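Cuaderno de célula simulada, Heffernan
Agosto, entrada de las 16:20

Sigo con el borrador de reglas para los episodios de agarre en simulación. En Skulcombe lo quieren cerrado antes de pasar a los 3000 episodios del lote grande. De momento tenemos 946 y no todos se registraron con el mismo criterio, que es justo lo que hay que arreglar.

Reglas tal como quedan hoy:

Regla 1. La escena se fija antes de arrancar y no se retoca entre cámaras. Si alguien mueve un objeto a mano, el episodio lleva número nuevo.

Regla 2. El estado de la pinza (abierta, cerrada, con objeto) se toma del registro de contactos. No vale anotarlo a ojo mirando el render. Una pinza dibujada encima de una tapa puede estar tocándola o no.

Regla 3. Toda vista guardada lleva su marca de tiempo. Sin marca no se puede ordenar y se descarta para el análisis de secuencia.

Regla 4. Velocidad limitada a 90 mm/s en la bajada final, también en simulación. Ya sé que aquí no se rompe nada, pero los parámetros se copian luego a la célula real de Prikutville y prefiero que salgan de aquí con el límite puesto.

Regla 5. Los nombres de los objetos salen de la lista común. Teníamos "bote", "lata" y "tarro" para la misma pieza – tres etiquetas y ninguna mal escrita.

Capturas de la escena de trabajo:

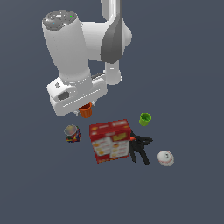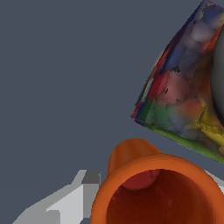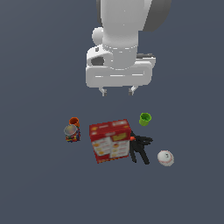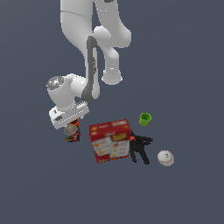

Mavis Lyons leyó el borrador a media tarde y no está de acuerdo con la regla 3. Según ella, descartar una vista por falta de marca es tirar datos buenos: para entrenar el detector de objetos el orden da igual, y propone separar dos usos, secuencia y detección, con requisitos distintos. También pregunta quién va a mantener la lista común de la regla 5, porque "una lista sin dueño dura dos semanas".

Lo primero lo acepto. Cambio la regla 3: sin marca de tiempo, la vista pasa a la carpeta de detección y no entra en secuencia. Lo segundo queda abierto. Por ahora la lista la llevo yo, en el repositorio Kalwood, y los cambios se piden por escrito.

Pendiente:
– Repasar los episodios desde el 436, que es donde cambiamos la configuración de cámaras, y ver cuántos incumplen la regla 1.
– Decidir si la regla 2 exige un umbral de fuerza o basta con contacto sí/no. Me inclino por el umbral, pero no tengo valor todavía.
– Falta una regla para las vistas en las que un objeto sale cortado por el borde. ¿Se etiqueta igual? Preguntar en Skulcombe.
– Pasar el límite de la regla 4 al fichero de configuración, ahora está metido a mano en el script.

Versión 2 del borrador subida a las 18:05.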